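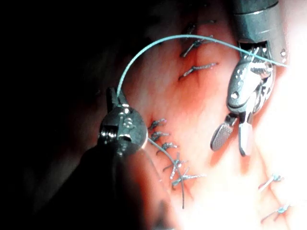
Unit 8. The celebrity cameo in the pop video

A cameo is a short appearance by a known person in a work where that person has no continuing part. In pop video it is treated as a unit of timing first and of casting second. The viewer must have time to recognise the face, and the song does not stop while this happens. The link between one cameo and the next should be slack enough for the eye to travel along it. Compare the pale blue thread strung in a wide arc between the two instruments: it joins them, with length to spare. A cut made on every beat takes up that length and leaves the viewer guessing at names.

8.1 Terms

Walk-on: the guest enters and leaves within a single shot.
Insert: the guest was filmed elsewhere and placed in the edit later.
Run: a series of guests, usually over the last chorus.
Reveal: a guest whose face is held back until a marked point in the song.

These terms overlap. A reveal may be done as an insert. In coursework, name the shot type first and the purpose second.

8.2 Case: "Drurkero"

The video for Løken's single "Drurkero" is the set viewing. It contains 144 shots. The guests appear in a run over the last chorus, apart from one reveal in the second verse. Note that the reveal is placed two bars before the vocal returns. During those bars only the bass and the hand claps are heard, so the face has no lyric to compete with.

The inserts were filmed in Vikport and the main shoot took place in Driltport. Light direction differs between the two. The editor hides this by giving each insert a plain wall and by never cutting straight from an insert to a wide shot.
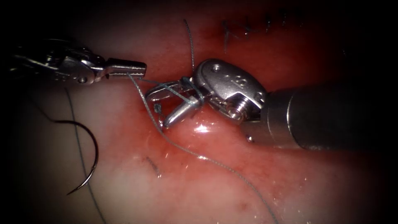

The same rule does not hold for walk-ons. A walk-on shares its floor, light and extras with the main shoot, so a cut to the wide shot is safe and often helps. Look at how the extras react. In "Drurkero" they keep dancing, and the guest is read as one of the crowd until the camera moves closer.

8.3 Order of billing

Guests in a run are placed in one of these ways:
a rising order, with the best-known face last;
a mixed order, with known and less-known faces by turns;
an order set by the lyric.

Rising order is the most common and the easiest to predict. Mixed order suits a long chorus. Lyric order dates badly if the reference is topical. Agents may ask for a fixed position, and this should be settled in writing before the edit begins.

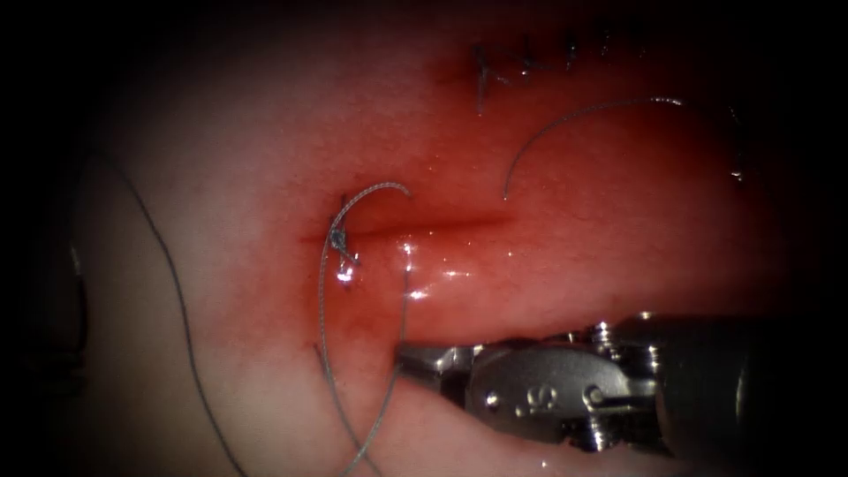

Tied suture knot at the left end of a short incision.

8.4 Publicity

Guest names may be released before the video or held until it is out. Early release brings coverage but spends the reveal. The usual compromise is to release the run and keep the reveal back. Stills supplied to the press should match this decision, as should the guests' own posts.

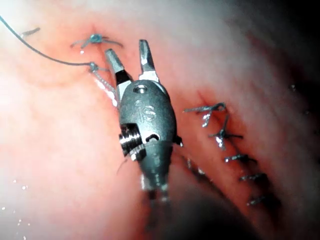 Dede Ansah objected in the June seminar that a reveal is spent within an hour of release whatever the label does, and that the second verse should be cut for people who already know who is coming. The point is a fair one for repeat viewing. Students who take this line should say what the reveal is then for.

8.5 Task

Write 300 words on one cameo of your choice. State the type, the bar on which it begins and the shots on either side. Do not retell the song's lyrics. Due September 2, 2026.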